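Looking at Light: A First Course
Revised online text, September 1, 2019

Chapter 9
Shine

Before you start
You will need the law of reflection from Chapter 2 and the work on shadows from Chapter 3. If either feels rusty, go back and try the first few problems again. The short glossary on page 200 has most of the words used here.

In this chapter you will meet
mirror reflection and scattered reflection
highlights, and what sets their shape
why water darkens a stone
glare, and some ways of cutting it down

9.1 A walk round the harbour

Stand on the quay at Karnstead early on a still October morning and you can see the far bank of the Gadska twice, once the right way up and once upside down in the river. Every chimney has its twin. Then the ferry Arthur pulls out, and the whole upside-down town breaks into strips and wobbles and is gone. The water is the same water. The sun hasn't moved. All that has changed is the shape of the surface, and the picture has been scattered in every direction!

Most of this chapter grows out of that one change. Light arrives at a surface, some of it bounces, and the way it bounces depends very strongly on how smooth the surface is. We are so used to reading the results that we hardly notice ourselves doing it. You can tell a silk scarf from a cotton one across a room, or a wet road from a dry one, or a waxed apple from a dusty one, and you do it without touching any of them. Your eyes are picking up how light leaves the surface, and your brain has had years of practice at turning that into "smooth", "rough", "wet" or "greasy".

Painters worked a lot of this out by looking. One small dab of white in the right place turns a grey oval into a pewter jug. Put the same dab in the wrong place and the jug goes flat, or looks as if somebody has spilt milk on it. Try it with a pencil and a rubber some time, it's great fun and surprisingly hard.

9.2 Two kinds of bounce

Think of a single narrow ray striking a sheet of polished glass. Part of it passes through. Part of it reflects, and the angle it leaves at equals the angle it came in at, both measured from the normal. A second ray alongside the first does the same thing, and so does a third. Rays that came in side by side go out side by side, and the pattern they carried is kept. This is mirror reflection, which older books call specular reflection.

Now swap the glass for a sheet of writing paper. Under a good microscope, paper is a tangle of fibres lying every which way. Each ray still obeys the law of reflection wherever it meets a fibre, but the fibres face in all directions, so the rays leave in all directions too. Many of them go down into the sheet, bounce about among the fibres and come out somewhere else entirely. This is scattered reflection, or diffuse reflection. It is the reason you can read this page from your chair, from the window or from halfway up the stairs.

Hardly anything you meet is purely one or the other. Eggshell, slate, skin, satin paint and brushed steel all do a bit of both, and the mixture is what we call their finish. A matt finish scatters most of what it reflects. A gloss finish keeps a good share together.
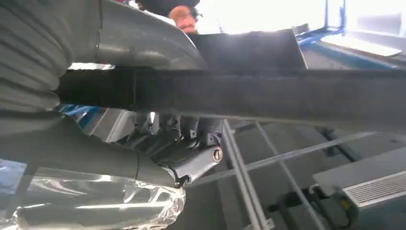
Figure 9.1 A soft highlight on a curved grey tube with a matt metallic surface.

9.3 Where the highlight sits

A highlight is a reflection of a light source. On a flat mirror it is a clear picture of the lamp or the window. On something curved, that picture gets squeezed, and the tighter the curve the harder it is squeezed. Look at a shiny teaspoon by a window and you will find the whole window in the bowl, tiny but complete, bars and all.

A cylinder is curved one way and straight the other. The reflection is squashed across the width and hardly altered along the length, so a lamp shows up as a streak running along the cylinder. Hold a drinking glass on its side and turn it about under the kitchen light. The streak stays put while the glass rolls beneath it. The highlight belongs to the lamp, the glass and your eye together, and if you move any one of them to a new place the highlight will usually shift.

Finish matters as well. Each tiny patch of a rough surface is tilted slightly differently from its neighbours, so light reaches your eye from a wider area. The highlight spreads, its edges soften, and it gets dimmer at the middle as the light is shared out. Polish the surface and the highlight draws itself together again, narrow and bright.

Creases do something rather lovely. Along a crease the surface swings through a whole range of angles in a very short distance, so there's a good chance that one narrow strip of it is tilted just right to send light your way. Crumpled foil, cellophane and the folds of a new raincoat all glitter for this reason. Tip the foil by a hair and one set of sparks goes out while another comes on.
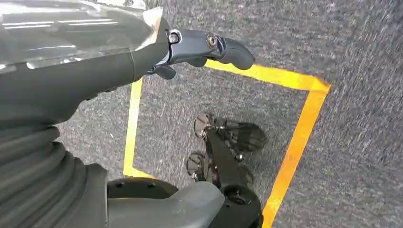

Figure 9.2 Narrow white bands of overhead light on a glossy grey surface. The thin plastic film lying across it catches the light at its crinkled edge.

9.4 Try it: the pebble test

You will need
2 dark pebbles, as alike as you can find
a saucer of water
a torch
a darkened room

Put both pebbles on a sheet of newspaper and shine the torch on them from one side. Sketch what you see. Dip one pebble in the water, set it back beside the other and sketch the pair again, keeping the torch where it was.

The wet pebble should look darker all over, with small, sharp bright spots. Anyone who has collected stones on the beach at Ollness and carried them home in a pocket knows the sad side of this: they were jewels at the water's edge and by teatime they had gone chalky. Water fills the tiny pits and gives the stone a smoother skin. Less light is scattered towards you from the rest of the surface, so the colour looks deeper.

Questions to carry with you
Why does a road at night look blacker to a driver after rain, even with the headlamps on?
Would a pebble coated in clear varnish behave like the wet one or the dry one?
A still pond reflects the sky best when you look across it at a low slant. What might the angle have to do with it?

We come back to the last of these in the next section, where we follow a ray down to the water and measure how much of it bounces.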